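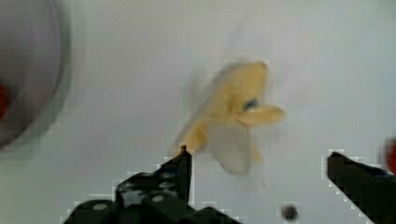 Oda asks whether Plenden can really lose both starting tackles and still run the ball in November. Fair question. I think so, but only if the left side settles early.

Roster thread, part 2. The backs are fine. The lead back had 272 carries and should get fewer – the coaches want the freshman on third downs.
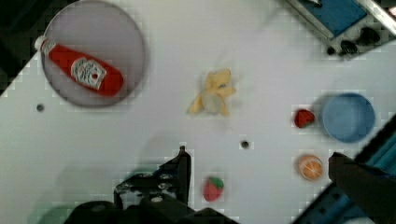
He also returns kicks, so he may not get as many snaps as people expect.

Receiver is thin. Two seniors gone, and the transfer from Tavumton has 18 catches in his career.

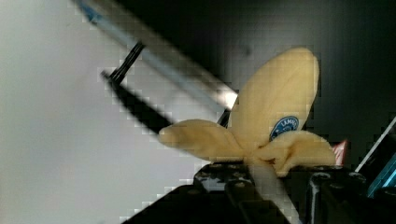 Banana, peel open

Defense next. Seven starters back, all three linebackers. The corners got beat deep at Skilulo and I haven't seen anything to say that's fixed.

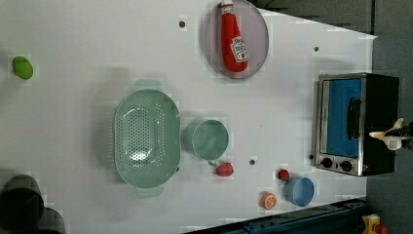
Nerys Skyrme
Plenden football writer

Kicker is an open job. The walk-on has the bigger leg – the sophomore is more accurate inside the 30.

Spring game is still listed on the school site with room for 3,000. I'll post if that changes. Tight ends tomorrow.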